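Fukon G-400 Hand-Held Gripper: Conditions of Use

The G-400 is supplied for recording manual handling tasks on cloth and other soft goods. Sites must appoint one responsible person for each unit before first use.

Operators shall keep their free hand clear of the linkages while the jaws are closing -- this applies equally to anyone assisting. Loose cuffs should be fastened. Cables lying across the work surface must be routed away from the gripper before a session begins.

Pivots are to be inspected every Friday and the result entered on Form 3164. Sessions are limited to 90 minutes. Units with a damaged jaw insert must be withdrawn and returned to Bruvetti, Annan, for repair.

Replacement inserts are sold in packs of 11.

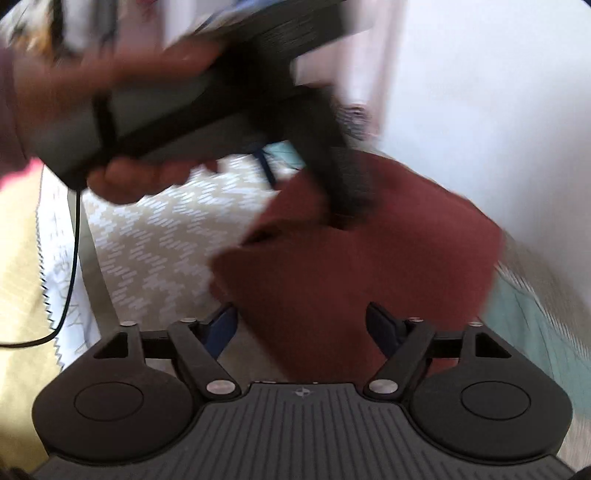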